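Stirkley Actor Profiles, data card

The set holds short biographies of film and television actors, written for fan pages. Milagros Pacheco collected the texts and Veikko Mäkelä checked the spelling of the names.
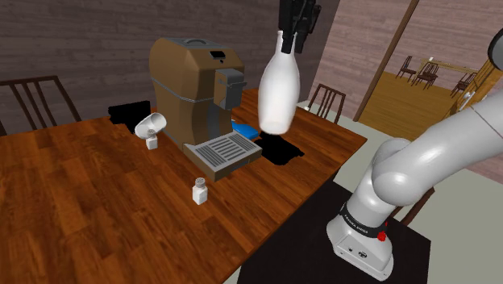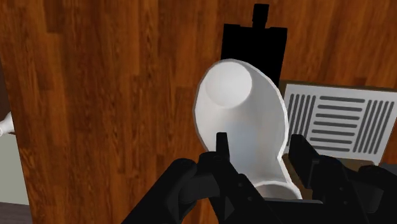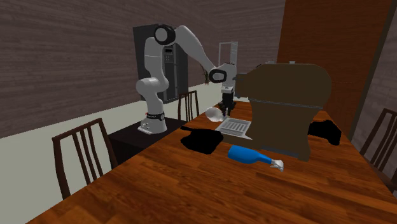 Three rendered views with a robot gripper.

Files: 9 tables, one for each genre. Horror is the largest, with 50 profiles.
Missing: net worth, birthplace for 8 actors.
Last update: July. Please send corrections to Lensa Tekleab.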